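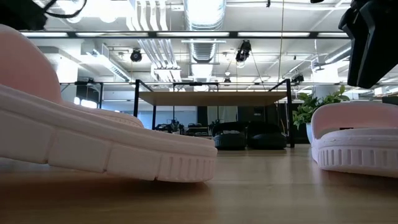 Slide (footwear)

A slide is a backless, open-toed sandal with one wide strap over the foot. You step in and go, which is the whole appeal if you ask me (I own 4 pairs and I'm not sorry!). The thick-soled kind gets called a pillow slide or cloud slide, and it's the one I keep coming back to.

Construction

Most of the chunky ones are molded foam, often EVA, with the strap and sole made in one go or joined afterward. Grooves and ribs along the sidewall are very common, and I love them, but wow do they collect dirt.

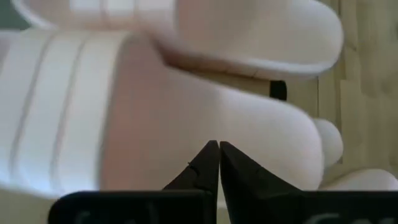
An old toothbrush and dish soap will get into those channels. Skip the dryer, as foam can shrink or warp in the heat. I let mine air out in the shade, usually on the back step.

See also: Flip-flop, Clog, Mule (shoe)

Last edited 22 February 2026, Handeo Shoe Wiki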